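Cremilda Holanda keeps the equipment budget for Drondis in a spreadsheet with two tabs. One is called "wanted" and the other "bought," and she says the first has always been longer.

Drondis prepares cloth-handling data and test setups for companies that want to automate laundry and linen work. Holanda plans its purchasing. When we spoke in June she was halfway through next year's figures, and hand-held grippers took up most of the page.

"People ask me what a robot arm costs," she said. "I tell them to start with the grippers. We do most of our recording by hand, so one person needs a pair, plus cables and a table. The arm can wait."

The company now runs 8 stations. Each was priced as a unit, and the quote that looked cheapest the first year left out a good deal: spare fingers, floor rail, brackets to hold the tabletop, and hours for someone to put it together.

"I had a line for tables and no line for what holds the table still," she said. "That was my mistake. We paid for the brackets out of the travel money."
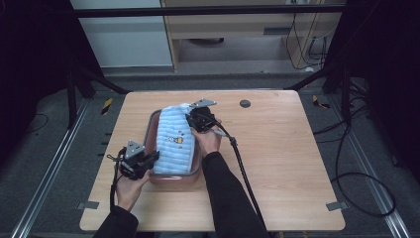
She now adds 60 hours of labor to the plan whenever a group of stations is ordered, and she won't sign for a new gripper model until one pair has been used on towels and knits for a full month. The last trial was between two suppliers, Worku and Jotisness. Worku was cheaper per pair. Jotisness would sell finger pads separately, and that settled it.

"Pads wear. Terry cloth is hard on them, and fibers get into everything," Holanda said. "If I have to buy a whole gripper to replace a pad, the low price doesn't mean much to me."

Her sister, Ivone Holanda, runs the recording floor and sends up the requests. The two don't always agree. Ivone wanted a spare pair for every station. Cremilda approved one spare for every two.

"She looks at the yearly total and I look at the person standing there with a broken cable," Ivone said. "We met in the middle – closer to her side than mine." 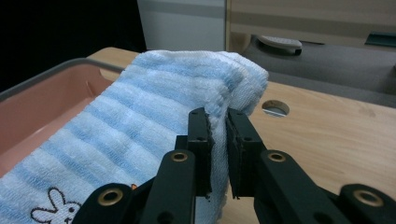
A gripper closed on the fold of a striped towel at the tray.

Cloth and trays are the cheap part. The plan sets aside $1,000 a year for towels, trays and small goods, and last year's order came to 118 pieces. Ivone prefers a mix of weaves and prints, bought in small lots.

The next large item is tracking software from Zomomon, priced by the station. Cremilda has asked for a yearly rate and is still waiting on the quote. Until it comes, the line stays on the "wanted" tab, with a question mark in the cost column.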